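Two grippers, one arm, same row of stuff
Oct 10, 2023

I finally got the second gripper mounted, so this is the comparison I said I would write back in August.

The arm is the same one as before, the small Makby with the longer forearm. I have not changed the controller or the base plate. The only thing that differs between the two rounds is what is bolted to the wrist. Round one was the Foltimwood parallel gripper, two flat fingers with rubber pads. Round two was the Poojary, which has three soft fingers driven by a single cable. Tharun Arumugam lent me the Poojary and wants it back before he moves, so I had to get on with it.

Setup was easy for the Foltimwood. Four screws, one connector, and the controller found it right away. The Poojary took most of an evening. The adapter ring I had printed was too thick, and the cable rubbed against the wrist joint every time the arm turned past the halfway point. I printed the ring again, thinner, and moved the cable to the outside with two clips. It still pulls a little at full reach, but it no longer catches.

I wanted to use ordinary things from around the house for this, because the foam blocks I had been using told me very little. Any gripper can pick up a foam block. Lakshmi went through the kitchen cupboard and the hall drawer and handed me whatever she didn't need that week.

Each gripper got 66 tries in total, spread over the whole set. A try counted if the item left the carpet, stayed up for three seconds and went back down where I asked. I kept the speed the same for both.

The Foltimwood missed 13. Most of those were on the odd shapes. Boxes and tins are what it is made for and it hardly ever dropped one, as long as the wrist was square to the sides. If the wrist was turned even a little, one pad touched first and pushed the item around before the other pad got there. The paper cup was a problem of its own. At the default force it folded in on itself, and at the lowest force it slipped out. I ended up somewhere in between, and that setting was no use for anything else.

The Poojary missed 15, which surprised me, as I had expected it to win. It was much better on soft wrappers and on anything round. It did not crush the cup once. Where it lost was on items standing close to their neighbors. Three fingers need room on all sides, and when things are packed in a row there isn't any. It would come down on top of the next box along and stop. The Foltimwood could often slide one thin finger into the gap and manage.

Khang Đặng asked me whether I could just space the items out. I could, and the Poojary would probably come out ahead. But our shelves aren't spaced out, and shelves are what I want the arm to deal with in the end. So I am keeping the row tight.

Feathers deserve their own paragraph. For the shuttlecock, both grippers did fine if they went for the base and both made a mess if they came from above. The arm has to come in low and nearly level, and the Makby does not like that pose. The elbow gets close to the floor and the controller slows everything down. I may raise the base on a block and see if that helps.

One note on noise, for anyone in an apartment. The Foltimwood clicks when it closes and you can hear it in the next room. The Poojary is close to silent — a faint whir and that's all.

For now the Foltimwood goes back on. It is simpler and stronger, and I don't have to return it. I am going to ask Tharun what he would want for the other one, though, and Chandrasekhar Rai has offered to make narrower fingertips for it if I keep it.

Next I want to redo the same set with the wrist camera turned on and let the arm choose its own approach angle.
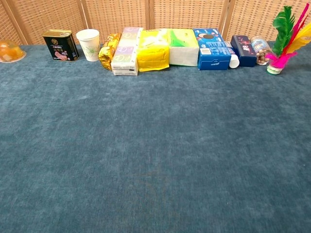

The new bracket for that should get here before the end of the month, and I'll use the Wutia camera I already have.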